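공용주방 정기 안전점검표 및 점검 의견

시설명: 무수라(Musura) 공용주방 1층
관리번호: 221
점검일: 2026년 7월 5일 일요일
판정 기준: 적합 / 보완 / 부적합

1. 전기 설비

1-1 누전차단기 시험 버튼 동작: 적합
1-2 싱크대 인접 콘센트 덮개: 보완
의견: 급수전 오른쪽 콘센트의 덮개 스프링이 약해 완전히 닫히지 않음. 동일 규격품으로 교체할 것.
1-3 멀티탭 사용 상태: 부적합
의견: 전기포트와 전기레인지가 한 멀티탭에 연결되어 있었음. 현장에서 분리 조치함. 전기레인지는 벽면 전용 콘센트에만 연결한다.
1-4 접지 연속성: 적합

2. 가스 설비

2-1 중간밸브 개폐: 적합
2-2 호스 균열 및 조임 상태: 적합
2-3 가스누설경보기: 보완
의견: 경보음은 정상이나 표시등이 점등되지 않음. 오로우(Orow) 측에 부품 재고를 문의한 상태이며, 회신 전까지 매일 마감 시 시험 버튼으로 경보음을 확인하고 일지에 기재한다.

3. 작업대 및 상판

3-1 상판 고정 및 수평: 적합
3-2 이음부 실리콘: 보완
의견: 벽 쪽 이음부에 변색과 들뜸이 있음. 기존 실리콘을 완전히 제거한 뒤 재시공할 것. 덧바름은 인정하지 않는다.
3-3 모서리 파손: 적합

석재 상판은 산성 세제에 약하다. 식초, 구연산, 욕실용 세정제를 사용하지 말고 중성세제를 희석하여 닦은 후 마른 천으로 물기를 제거한다. 대리석의 회색 결은 실금과 혼동하기 쉬우므로 손톱으로 가로질러 긁어 걸림이 있는지 확인한다.

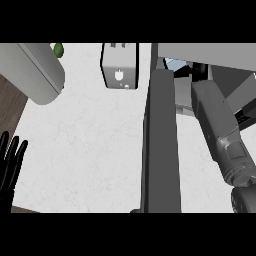
걸림이 확인되면 균열로 기록하고 위치를 도면에 표시한다. 길이가 103mm를 넘는 균열은 부적합으로 판정하며, 보수 전까지 해당 구간에 중량물을 올리지 않는다. 목재 면은 별도로 결을 따라 갈라짐과 가시 일어남을 본다. 오일 마감은 매년 11월에 실시한다.

4. 환기 및 소화

4-1 후드 필터 유분: 부적합
의견: 유분이 필터 하단에 맺혀 있음. 세척 주기를 월 1회에서 2주 1회로 변경한다.
4-2 소화기 압력 및 비치: 적합
4-3 소화기 앞 적치물: 보완
의견: 플러킬렉스(Plurkilex) 납품 상자가 접근 통로를 좁히고 있음. 통로 폭 1000mm를 확보할 것.

5. 바닥 및 배수

5-1 미끄럼 방지 상태: 적합
5-2 트렌치 덮개: 보완
의견: 입구에서 두 번째 덮개가 밟을 때 흔들림. 받침 고무 교체 요망.
5-3 배수 속도: 적합

6. 보관

6-1 세제와 식재료 분리: 적합
6-2 칼 보관함 잠금: 적합
6-3 상부 선반 하중 표시: 보완
의견: 표시 스티커가 마모되어 판독이 어려움. 셰후(Shehu) 선반의 교체용 스티커는 자재 목록 144번으로 청구한다.

조치 순서

부적합 항목(1-3, 4-1)을 우선 처리하고 조치 전후 상태를 기록한다. 보완 항목은 다음 정기점검 전까지 완료한다. 기한 내 완료가 어려운 항목은 사유와 예정일을 비고란에 적는다.

비고: 2-3 항목은 부품 회신 대기 중.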